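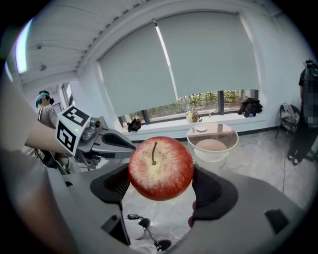 A red apple between the two finger pads of a hand-held gripper.

Workshop tips: getting clean recordings into your planning software
Posted 28 December 2019 by Hayley Dunmore

Most of the questions I get are about training settings. Most of the fixes turn out to be in the recordings. These tips cover the part between picking up the grippers and pressing Run in Keltach, and they apply to one-handed and two-handed work.

Tags first
Wipe the marker tags with a dry cloth before each session. If a corner of a tag has lifted, reprint it. Tape over the top leaves a shine, and the tracker loses the corners under ceiling lights. When you work with both hands, keep the tags turned out so that one gripper doesn't cover the other's.

Clocks
Put a running time display where the camera can see it and leave it there for the whole take. Keltach lines the streams up by their own timestamps, but when a file arrives late you will want something to check by eye. Fenna Declercq's import script flags any offset over 10 milliseconds. I throw those takes out.

Cables
Run them down toward your waist and clip them. A cable that tugs at the wrist shows up in the path as a small hook just before the grasp, and the planner will copy it faithfully.

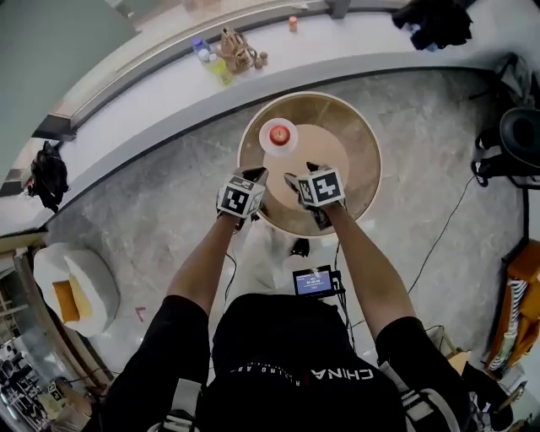 Start every take from the same pose, jaws pointing in toward the middle of the table, and hold still for 2 seconds. The software uses that pause to set its zero. If you move early, the whole path is shifted and you get a gripper that closes beside the fruit.

Round things
Apples roll. A small plate helps keep them where you put them, and the rim gives the depth estimate an edge to work with. Turn the apple between takes so the stem isn't always on the same side. Glossy skin has a bright spot that moves when you do, so leave the highlight filter on. It's under Perception, not under Camera, where everyone looks for it.

Closing width
Don't let the controller close to a fixed width. Set it to stop when the fingers stop moving, then add a little. Ecaterina Vasiliu keeps a separate profile for soft fruit, and you can load hers from the shared folder — it's the one called Stikiva.

File names
Object, hand, number. Apple_both_653 is a good name. Final_new is not.

Trimming
Cut the walk up to the table and the walk away. Keep failed grasps, but label them as failed before you upload. Planner builds from before August ignore the label, so update first. With 2000 takes in a set, one bad batch is hard to find later.

If the replay looks jerky, lower the smoothing before you raise it. Too much smoothing rounds off the slow part just above the object, and the arm comes in fast. Paula Bălan has a page on replay speeds if you need the longer version.

Share (10) | Comments (2)

We use cookies to remember your settings. By continuing to use this site you accept our cookie notice.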